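Home | Offers | Guides | Your Questions | About | Contact

Loyalty points and cashback: your questions answered

Posted October 2018 by the editor of the Thrifty Basket
12 comments | 40 shares

Ever since I wrote my long piece on supermarket loyalty cards in April, the inbox has been filling up with questions, and a good many of them are the same question wearing different hats. So I've finally sat down with a pot of tea and put the most common ones on a single page. I'm only talking about points and cashback here – if it's paper vouchers you're after, those have their own page under Guides. And please do read the small print for your own scheme, as shops do like to fiddle with the rules when we're not looking.

What is the difference between points and cashback?

Points are something a shop gives you to spend with that same shop (or with a handful of its friends). Cashback is money that comes back to you after you've bought something, usually through a website or an app, and you can spend it wherever you like. I'm fond of both, but if somebody made me choose I'd take the cashback, for the simple reason that a pound in my bank account can go towards the gas bill and a pound in points can't.

You can often have the two together, by the way. If you click through to a shop from a cashback site and then put your loyalty number in at the checkout, most of the time you'll get both. Not always, so have a look at the exclusions on the cashback page before you click.

Which cards do you use yourself?

I have three on the go. The Rondier card is for the weekly shop, as Rondier is the big supermarket nearest to me and I'd be going there anyway. The Kaplan card is for household bits – bedding, light bulbs, things for the kitchen. And I use the Ullix app for cashback on whatever I buy online. I did try keeping seven cards going one winter and it was a misery. I was driving across town for double points on washing powder and spending more on petrol than I was getting back, and the purse wouldn't close.

My advice to anyone starting out is to pick the shop you already use most and join that scheme first. Give it a couple of months. If you find you're remembering the card without thinking about it, add another.

How much are my Rondier points really worth?

Less than you'd hope, more than nothing! You get one point for each pound you spend, and each point is worth a penny when you hand it over at the till. So when I looked at my balance last week and saw 847 points, that meant £8.47 off a shop. Lovely, but nobody's going on a cruise.

Where it gets better is the bonus offers. These turn up in the app on a Thursday, and you have to press the little button to switch each one on before you shop. I can't tell you how many emails I've had from people who bought the right cheese on the right day and got no bonus, and in nearly every case the button hadn't been pressed. I've done it myself, and with a trolley full of the stuff.

Do my points run out?

Rondier points last for two years from the day you earn them, and the oldest ones are used first. Kaplan is stricter. If you don't use the card at all for 12 months, the whole balance goes back to zero, and they don't send a warning. A reader wrote to me in the summer having lost 583 points that way, which she'd been saving for a new duvet, and I felt quite ill on her behalf. She rang them and they did put half of it back as a goodwill gesture, so it's always worth asking nicely.

What I do now is buy something very small on each card every few months, even if it's only a packet of birthday candles, and make a note on the calendar that I've done it.

Is it better to save the points up or spend them as I go?

I've gone back and forth on this for years. Saving up feels wonderful in December, when the whole food shop comes to next to nothing and you walk out feeling like royalty. On the other hand points don't earn any interest, and a scheme can change its rates whenever it fancies. My own habit is to save the Rondier points until the Christmas shop and spend the Kaplan ones as soon as I've got enough for something I was going to buy in any case.

If money is tight this month, though, spend them this month. That's what they're there for.

My cashback has said "pending" for ages. Has something gone wrong?

Probably not. The shop has to tell the cashback company that you bought the thing, kept the thing and didn't send it back, and that takes a while. With Ullix I usually see the purchase appear within two or three days, and then it sits at "pending" until the returns period is over. Clothes shops are slow. Holidays are slowest of all, because nothing is paid until you've been and come home again.

If the purchase hasn't appeared at all after a week, then I'd send in a claim. Keep your order confirmation email, as they'll ask for the order number, the date and the amount. And never count on cashback as money you've already got – treat it as a nice surprise and you'll be much happier.

Why didn't my purchase track?

The usual culprits are these. You had something in your basket before you clicked through from the cashback site. You used a discount code you'd found somewhere else. You wandered off to compare prices on another website and came back by a different door. Or your browser was blocking cookies, which a lot of them do now without asking you.

I empty my basket, click through, fill it again and pay, all in one go, and I don't so much as glance at another page until it's done. It's a bit dull but I've hardly had a miss since.

Can two of us share one account?

With Rondier, yes. You can have two cards on one account and everything goes into the same pot. It's well worth doing if you live with somebody who pops out for milk and comes back with four bags. Kaplan allows only one card per account, but there's nothing to stop the other person giving your number at the till. Ullix wants one account per household, and they're rather firm about it, so don't be tempted to set up a second one to get the joining bonus again.

When is the best time to use points on bigger things for the house?
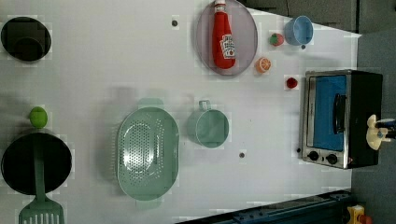
Timing matters far more with household goods than it ever does with food, and the Kaplan double-up weeks are the ones to wait for. They come twice a year, and for those few days every point is worth twice its usual value across most of the home department. Make your list well beforehand and keep it to what's missing or worn out, so you aren't swept along by the big red signs. Mine usually has the plain, hard-working things on it: a deep black pot, a frying pan, a slotted spatula, a colander (a pale green one would do me nicely), and one year a toaster oven if the balance ever stretches that far. Check the price a fortnight before as well, and write it down, because double points on something that's crept up in price isn't the treat it looks.

What about the Iltel card that gives you points on everything?

I get asked this one a lot. The Iltel card is a credit card, so you earn points wherever you spend, and you can swap them for gift cards. The minimum swap is £40, so it takes a while to get there if you're a modest spender like me. If you pay the full balance off each month by direct debit, it can be a nice little extra on top of your ordinary loyalty cards. If there's any chance at all that you'll carry a balance over, please leave it alone. One month's interest will swallow up a whole season of points, and I've had some very sad letters about it.

Should I worry about what they do with my information?

It's a fair thing to ask. The shops aren't giving us points out of kindness, they want to know what we buy and when. I've made my peace with Rondier knowing how many teabags I get through, but you may feel differently. You can usually turn off the marketing emails and the sharing with other companies in the settings, and still collect your points just the same. I'd do that on the day you join, while you're still in there filling in your details.

I've lost my card. Are my points gone?

No, they're kept on your account and not on the bit of plastic. Ring the number on the shop's website or use the app to ask for a new card, and the balance will move across. It's a good idea to take a photo of the back of each card and keep it on your phone, so you've got the number to hand. If you've got a till receipt from a shop you did without the card, Rondier will add the points afterwards at the customer desk, so long as you're back within two weeks.

If your question isn't on the page, pop it in the comments and I'll add it next time I'm tidying up.

Previous: Freezer-friendly offers | Next: Paper vouchers explained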